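# Two Grippers Walk Into a Bin: speaker notes

Areeba Kiani, 31 Jan 2024. Slot is short, so talk fast and skip the joke in the title if the room is quiet.

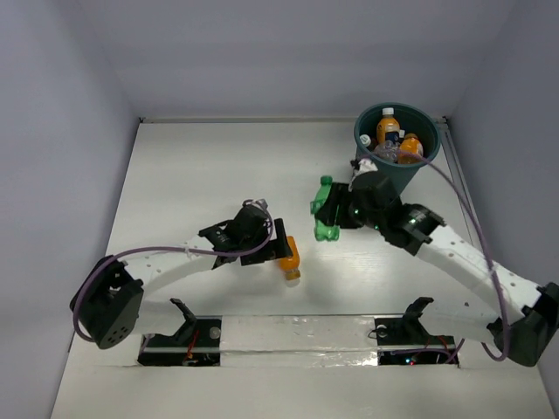 **Why compare grippers on bottles, when every catalog already lists grip force?**

Grip force in a catalog is measured on a steel block, and a steel block has never once folded in half when you squeezed it. We wanted numbers from things that dent, roll and slide, so we went and got recycling.

## Opening (don't read this off the screen)

- Say who I am. Say it once. Last time I introduced myself twice.
- We had two sets of fingers to choose between and a strong opinion in the lab about each. The opinions came before the data, as is traditional.
- The candidates: the Losia fingers, flat and stiff, and the Leritz fingers, same length, softer pad, higher price.
- Controller was the Uno board for both. Yes, I know what else is called that. We didn't name it.

## The setup

Leave the photo up for this part.

- Two arms, one table, walls on three sides. Bottles go in the bin.
- Point at the green bottle: that grip, around the middle, is the one everybody draws on the whiteboard.
- Point at the orange one: small, tilted, cap toward the bottom of the photo. Small bottles were where the argument started.
- Mention the cables. Purple, running along each forearm and tied down with a small pale tie. If you take one thing home from this talk, make it the cable ties. We lost more time in the first week to cable drag than to anything with a datasheet.
- Both arms wore the same fingers during a block of trials, then we swapped. Someone will ask why we didn't run one of each side by side. We tried. The left arm was tuned slightly better than the right and we spent an afternoon admiring a difference that belonged to the wrist calibration.

## What we ran

- 97 trials with each set of fingers, same starting layouts, same camera position.
- A trial counted if the bottle ended up in the bin. It didn't count if the bottle visited the bin and left.
- Bottles were swapped out when they got too crushed to be fair. "Too crushed" was decided by Qureshi, the scoring script, which compares outlines and has no sympathy.

Pause here. Drink water.

## What happened

- Stiff fingers were better on the big ribbed bottles. The ribs give them something to catch on, and they close faster.
- Soft pads were better on small smooth bottles lying at an angle. They were also better at picking up lint, and they got noticeably worse at bottles once they'd picked up enough of it.
- Clear plastic gave both sets trouble, and I want to be careful here. Some 13 of the failures we first blamed on the fingers were really the camera putting the bottle somewhere it wasn't. The fingers closed very nicely on air. We reran those with hand-marked positions and took them out of the finger comparison.
- So the gap between the two shrank. It had been such a nice gap, too. I'd made a slide.

(Skip to the chart. If the chart doesn't load, wave a hand at shoulder height for Losia and slightly below for Leritz on large bottles, then swap hands for small.)

## Things I'd do over

- Fix the camera before touching the fingers. We did it in the other order and had to repeat the early trials.
- Wipe the pads on a schedule. We wiped them when somebody remembered, so for a while we were measuring memory.
- Log motor current from the start. The Uno will give it to you if you ask in the config file, under a setting named "extra," where I'd never have looked.
- Record which finger touches first. With two arms working over the same table, a bottle nudged by one becomes a surprise for the other, and our logs call both events "slip."

## Which one did we buy?

They'll ask, so get there first.

- Stiff fingers, with a strip of soft pad glued to the inside. Neither vendor sells this. Both told us it would void the warranty, in nearly identical emails.
- It does well enough on both sizes that the arguing has moved on to cameras.
- The glue is holding. I'll have a longer answer in April, when we've run the full set again with the hybrid fingers and a second camera angle.

## If there's time for questions

- *Suction?* Crumpled bottles leak air at the cup. We tried it briefly and it was loud.
- *Force sensing?* On the list, below the lint problem.
- *Can we have the trial layouts?* Yes, email me. The file names are bad and I'm sorry in advance.
- *Do the arms ever collide?* Have a short answer ready. The long one includes an invoice.

Unplug the laptop before walking off with it.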